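Gallonano switches Prullell delivery range to paper bags from October

Household textiles supplier Gallonano will stop using plastic outer packaging across its Prullell range from October. Towels, face cloths and bath mats ordered from the company's website will be sent in brown paper bags, with a plain paper label in place of the printed plastic sleeve.

The change covers all home deliveries from the company's warehouse in Ocampo. Shops that stock the range will move to the new packaging as their existing supplies run out, and do not need to return or repack anything they already hold.

Gallonano began looking at alternatives after customers wrote in to say that the plastic sleeves could not go into their household recycling. A trial followed, in which 4000 orders were sent out in paper. Customers were asked to say how the bag had arrived, whether they had kept it and what they had used it for. The most common answers were storing vegetables, collecting waste paper and keeping spare bedding in a cupboard.

Two changes were made as a result. The paper is now heavier, and the bag has a wider base so that it stands up on a shelf or floor. The handles used in the trial have been dropped, as few customers said they needed them and they tended to catch on other parcels in the van. 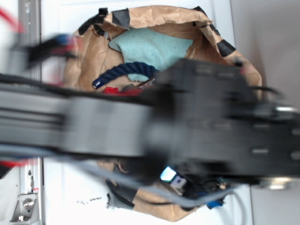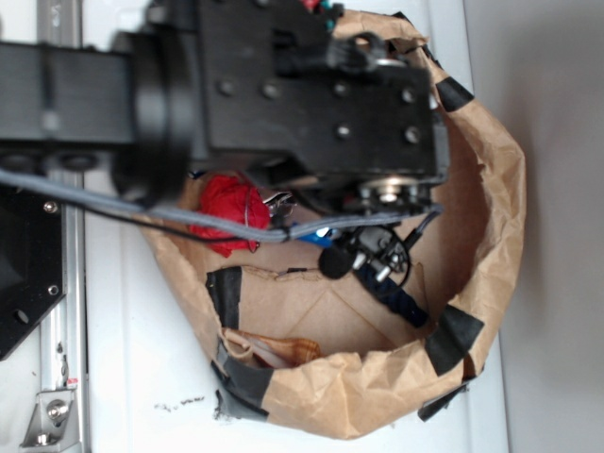
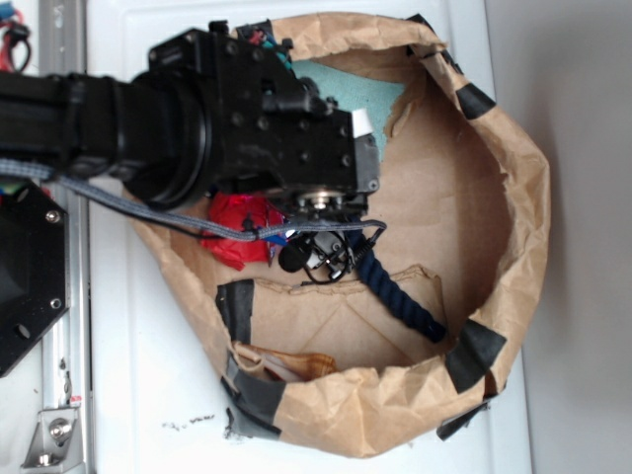 Open brown paper bags on a white surface. The first photograph shows a light mint-green cloth inside.

The bags are supplied by Cellberg, which has made paper sacks for bakeries and garden centres for 16 years. Under the new agreement Cellberg will deliver flat-packed bags to Ocampo every month, in 3 sizes. The small bag holds face cloths and hand towels, the medium holds a set of bath towels, and the large is meant for bath mats and mixed orders.

Prices for the Prullell range will stay the same. Delivery charges and delivery times are also unchanged. Orders placed before the switch may still arrive in the old packaging, depending on when they leave the warehouse.

Customers who want to reuse a bag are advised to keep it dry and away from direct heat. Bags that are no longer wanted can be flattened and put out with paper and card, once any tape has been removed. Gallonano recommends checking local collection rules first, as these differ from one area to another.

The company plans to look next at the swing tags on its bath mats, which are still fixed with a plastic loop. Cotton string is being tested as a replacement.

Notes to editors

Gallonano sells towels and other household textiles online and through independent shops. Prullell is its everyday bathroom range.

Samples of the new bags are available to trade customers on request from the Gallonano sales office in Ocampo.

ENDS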